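くらしの相談ひろば > 台所・食器 > 水切りラック

水切りラックにお皿を立てると斜めになってしまいます

ソウダベ・モハンマディ
2025年5月31日

はじめまして、いつも読むだけだったのですが今回は相談させてください。引っ越しを機に、長年使っていたワイヤーのかごをやめて、黒いプラスチックの低い横長ラックに替えました。近所のオカノの台所用品売り場で2,770円。見た目がすっきりしていて気に入っているんです。気に入ってはいるんですけど、お皿がまっすぐ立ってくれない!

青いお皿を左、緑のお皿を右に立てるのがうちの定位置になっていて、どちらもなんとなく寄りかかるように傾きます。真ん中のツメは細いので、なんだか頼りない気がして避けてしまい、つい両端ばかり使っています。ベージュのお皿もあるので本当は真ん中も使いたいんですよね。夫は「立ってるんだからいいじゃない」と言いますが、私は洗い物のたびに気になって気になって……。

あと、ラックはシンクの横じゃなくてテーブルの上に置いています。シンクの横が狭くて、炊飯器を置いたらもうおしまいなので。傾きは直したほうがいいのか、それともこういうものと思って慣れるべきなのか、同じような形のラックを使っている方の意見が聞きたいです。 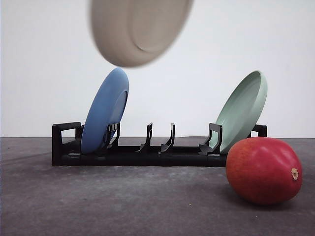
ラックの底は、どのくらいの間隔で洗えばいいですか?

うちでは毎晩、最後のお皿を片づけたあとにさっとすすいで、週末だけスポンジで洗っています。ぬめりは溝の角から出てくるので、そこだけ古い歯ブラシでこすると早いですよ。水あかが白く残ってきたら、水200mlにクエン酸を小さじ1溶かしたものを含ませたキッチンペーパーを貼って、しばらく置いてからすすぎます。塩素系の漂白剤とは絶対に一緒に使わないでくださいね。

ビジャン・アラブザーデ

上の底洗いの話も私です(途中で投稿ボタンを押してしまいました、すみません)。肝心の傾きのほうですが、私は気にしなくていいと思います。この手のラックは、お皿のふちをツメに預けて斜めに立てる作りのものが多いです。うちのも似たような形で、垂直に立てようとするとかえってグラグラします。

見るべきは角度より、下のふちがちゃんと溝に入っているかどうか。お皿を置いたら、指で上をちょんと押してみてください。それで動かなければ大丈夫。底の高台が深いお皿は、高台がツメに引っかかって浮くことがあるので、表と裏の向きを入れ替えてみるといいです。私はこれに気づくまで、お気に入りの小鉢皿を一枚欠けさせました。悔しかったなあ。

それと、真ん中のツメも使ってみてください。細いからといって弱いとは限らないです。軽いお皿を真ん中、重いお皿を両端にすると全体が安定します。片側にだけ重いのを入れるのはやめたほうがいいかも。

ソウダベ・モハンマディ

ビジャンさん、ありがとうございます! 押してみたら青いほうは動かず、緑のほうがちょっとだけカタッと鳴りました。向きを変えたら止まったので、もうこれで満足しかけています。

ただ、もうひとつ悩みがあって。大きい白いお皿なんです。カレーでもパスタでも何でもこれに盛るので出番が多いのに、ラックに入れると隣の場所まで取ってしまって、結局テーブルに平らに置きっぱなしになります。昨日もそうでした。果物もそのへんに出しているから、赤いマンゴーとお皿とラックがテーブルに並ぶことになって、夕飯の支度をするころには場所の取り合いです。
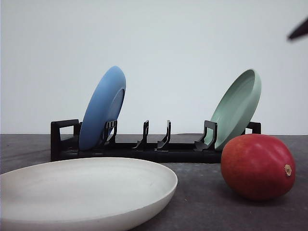 大きいお皿の置き場所について

モイタバ・バフラミ

大きい皿は拭く。以上!

……だけだと怒られそうなので少し書きます。昔、洋食屋で皿洗いをしていて、大皿はその場で拭いて棚に戻すのが決まりでした。家でも同じで、いちばん大きいのを最後に洗って、最初に拭いてしまう。そうするとラックに入れなくて済みます。平置きはおすすめしません。裏に水がたまって、テーブルに輪っかの跡がつくので。どうしても置くなら、下にふきんを一枚敷いてください。

マンゴーは別の部屋に置けばいいと思います。うちは玄関です。

ルース・モントヤ

玄関にマンゴー、笑ってしまいました。でも涼しい場所なら確かにありかも。

私は大皿もラックに立てる派です。コツは順番で、大きいのを先に端へ入れてから小さいのを足していくこと。逆にすると、最後に大皿を無理やりねじ込むことになって、隣のお皿とカチンと当たります。あの音、心臓に悪いですよね。当たるのが嫌なら、一か所空けて入れてみてください。枚数は減りますけど、風が通って乾きも早い気がします(気がするだけかもしれません)。

それからテーブルのほうも少し気にしてあげてほしいです。ソウダベさんのおうちみたいに調理台じゃない場所にラックを置くと、底から出た水がじわっと回るんです。私は前に木の天板でやってしまって、端がぷくっと膨れました。グレーのまだら模様の天板は水滴も汚れも目立ちにくいので、つい放っておきがちです。うっすら白っぽい汚れやこすれた跡があっても、近くで見ないと気づかなかったりします。

ラックを動かすときは引きずらずに持ち上げる。これだけでこすれ跡の増え方が違います。汚れのほうは、まず固く絞ったふきんで水拭きして、落ちなければ薄めた台所用洗剤、そのあともう一度水拭き。メラミンスポンジは、ツヤのある天板だとそこだけ曇ることがあるので、隅っこで試してからにしてくださいね。丸くなっている角のところは拭き忘れやすいです、私だけかな。
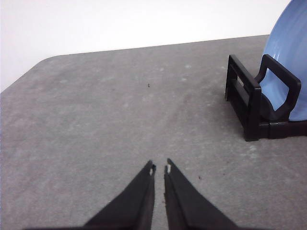 くらしの相談ひろば 台所・食器チーム

このページに寄せられた投稿は、誤字と改行だけ直してそのまま載せています。天板の素材がわからないまま薬剤を使うのは心配だというお便りを何通かいただきました。取扱説明書が手元にない場合は、まず水拭きだけで様子を見てください。クエン酸は大理石や金属の部分に使うと傷むことがあります。

ソウダベさんから、その後の追記も届いています。

ソウダベ・モハンマディ

みなさんありがとうございました。大きい白いお皿は、平日は拭いてしまう、疲れた日は先に端へ立てる、ということに落ち着きました。モイタバさん方式とルースさん方式のいいとこ取りです。青いお皿は少し引っ越しさせて、真ん中のツメも使い始めました。ちゃんと支えてくれます、疑ってごめん、という気持ち。

テーブルは、ラックの下に吸水マットを敷くかどうかで夫と意見が割れています。夫はマットを洗うのが面倒だと言うし、私は毎回拭くほうが面倒だし。マットを使っている方、洗濯機で洗えるものだとどのくらい持ちますか? 厚手と薄手で迷っているので、それも教えてもらえるとうれしいです。

マンゴーは食べました。おいしかったです!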